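## 6. Packing material in and around the tub

Read this section before you connect a hose or plug anything in. It covers top-loading washers delivered to the Fellach units, new or second-hand.
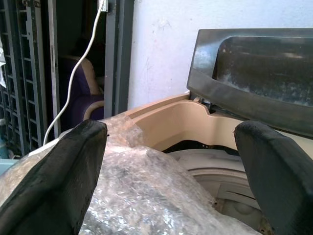

### 6.1 Clearing the tub

1. Leave the washer unplugged and the taps shut.
2. Open the lid all the way. If it won't stay up by itself, get someone to hold it.
3. Lift out any bubble wrap in one piece if you can. Pull straight up, slowly. A twisted end makes a decent handle, but if you feel it catch, stop and find out where.
4. Unroll the wrap on the floor and go through it. Suppliers like to put hoses, clips and the paperwork in the middle of the bundle, then say they shipped everything.
5. Run a flat hand around the inside of the rim, where the top panel meets the tub. Scraps of plastic and tape end up in that gap. Use a flashlight.
6. Turn the drum by hand, 5 full turns. Listen for rustling or scraping.
7. If you hear either one, go back to step 5.

> **Caution:** Do not run a "rinse to flush out the bits." The Turkano leaflet suggests this and I have yet to see it work. Film doesn't dissolve. It goes to the pump filter, or it sits under the drum until somebody washes towels.

> **Caution:** Keep knives and box cutters out of the tub. If the wrap is taped, peel the tape or use blunt scissors.

### 6.2 Transit bolts and braces

Some top-loaders have them, some don't, and the carton is not a reliable guide. Check the back and the underside yourself.

1. Tip the washer back slightly, with a second person holding it.
2. Look for a foam block or brace under the tub. Remove it and keep it.
3. Look for bolts on the rear panel. There may be 4, or none at all.
4. Put bolts and brace in a bag, write the unit number on the bag, and store it with the manual.

Note: Lindiwe Sithole keeps the bags for the Chávez building. If yours is missing, ask her before ordering a replacement kit, which Floder sells at a price I won't defend.

### 6.3 What to do with the wrap

Keep it if the machine is going to be moved again before December. Otherwise get rid of it. Every storeroom I've visited has a heap of bubble wrap being saved for a move that never gets a date.

Don't store it inside the washer. I know it looks tidy. Sooner or later a tenant drops laundry on top of it and presses start.

### 6.4 First run

- Set the machine empty, shortest cycle, cold.
- Stay with it for the first 20 minutes. The "self-check" light only tells you the light works.
- If the display gives a spin speed, 800 is plenty for a first run. Claims about higher speeds drying clothes "almost completely" should be read generously.
- When the cycle ends, unplug, let the drum stop, and check the filter. Any clear film in it means 6.1 wasn't finished - do it again.

Revised 3/26/19, C. Ellwood. Replaces the supplier sheet, which had the steps out of order.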